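How to check a statistic about immigrants before you share it

Numbers about immigration travel fast, and many lose their context on the way. A figure may be correct and still not mean what the post says it means. The steps below use only a browser and a notepad.

Step 1. Write down the claim in one sentence

Copy the number, the group, the place and the period. If the post says "72 percent of newcomers are out of work," you need to know which newcomers, in which country, and when. Leave a blank for anything the post doesn't say. The blanks are what you will be looking for.

Step 2. Find the first source

Search for the number together with two or three words from the claim. Blogs often quote a newspaper, which quotes a press release, which quotes a report. Keep going until you reach the report. If every link leads back to another blog, stop there and mark the claim as unsourced.

Step 3. Read how the group was defined

"Immigrant" can mean born abroad, holding a foreign passport, or having one parent born abroad. Some tables count children born in the country and some don't. Two reports can use the same word and be talking about very different people.

Step 4. Look at the sample

A survey of 104 people in one town can tell you something about that town. It can't carry a claim about a whole country. Check how people were chosen, too - a survey handed out at a job center will find a lot of people looking for jobs.

Step 5. Compare like with like

New arrivals tend to be younger than the general population, and age affects work, health and crime figures. See whether the report adjusts for age, income and years in the country. If it gives both adjusted and raw numbers, write down both.

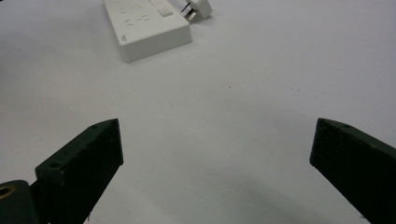
Step 6. Check the date

Employment figures for a group that arrived last June will look poor next to figures for people who have been settled for years. Look for the same table from a later year. Often there is one, and the gap may have moved in either direction.

Step 7. Write your result

Keep it to 3 lines: what the claim said, what the source says, and what is missing. Add the link and the page number. If you post a correction, quote the source directly and leave out guesses about why the first person got it wrong.

Selma Yordanov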